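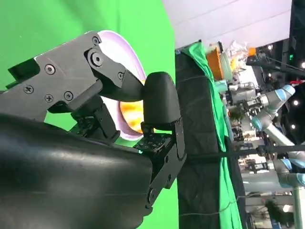 Studio and Stores Assistant, part-time
Posted in August by Sânziana Sârbu

Rostar is looking for a studio and stores assistant to look after its workroom and the storage that goes with it. The post is part-time, starts in the autumn and is open to people without previous experience of this kind of work. Training is given in the first month.

The room is used for close-up filming and for bench work, often on the same day. It has a green backdrop, hanging cloth, padded panels and lighting, and a working area with a good deal of equipment and packaging in it. Several people share the space and leave it at different times. The assistant's job is to see that whoever comes in next can find what they need and start on time.

What you will do

You will open the room at 8.30 in the morning and set out lights and backdrops according to the day's booking sheet. Cloths need to be hung, taken down, steamed and folded. Creases show badly under strong light, so this takes up more of the week than most applicants expect.

You will sort the packaging that builds up. Clean plastic bags are flattened and kept by size for reuse, and torn ones go out with the recycling. Containers are labelled on the short side and go back on the shelf they came from. If a shelf is full, you will tell Libor Slanina and he will find another place.

You will book deliveries in and out. Our suppliers are mainly Gilard for fabric and De Bruijn for lamps and fittings. Parcels from either firm are checked against the order before they are signed for. The stores list currently runs to 3,674 entries, of which 1,692 have been checked this year. Getting through the remainder is a large part of the job until spring.

You will also sweep the floor, keep cables off the walkways and wipe down the benches at the end of each session. You will not be asked to operate or repair machinery. Staff working at the benches will tell you when it is safe to clear up near them.

What we are looking for

- You keep things in order without being reminded.
- You can read and write English well enough to fill in the stores list.
- You can lift boxes of up to 10 kg and work from a short stepladder.
- You are happy to spend part of the day on your own.

Experience in a theatre, a shop stockroom, a school art department or a laundry would be useful. A driving licence is not needed.

Hours and terms

Mornings only, 8.30 to 12.30, with a paid break. The contract is for one year and may be extended. Overalls and gloves are provided; please bring your own flat, closed shoes. There is a kitchen on the same floor and a locked bicycle store in the yard. The rate of pay will be sent to anyone who asks for the application form.

You will report to Brândușa Bălan, who draws up the booking sheet. Florin Marinescu deals with contracts and holiday.

How to apply

Ask for the form at the Rostar front desk or write to Sânziana Sârbu at the same address. Return it with a short letter saying what work you have done and which mornings you could manage. A CV is welcome but not required. Please give the names of 2 people we can contact for a reference, neither of them a relative.

Applications close at noon on the last working day of August. Interviews take place in the building and last half an hour, including a walk round the stores. Travel costs within the county will be repaid if you keep your tickets. Everyone who applies will get a reply.

Recent notices

Faro: evening receptionist, maternity cover
Change to delivery hours at the yard gate
Spare shelving free to collect, ask Valentin Onu
Bench booking: new sheet from next month
Lost property from the summer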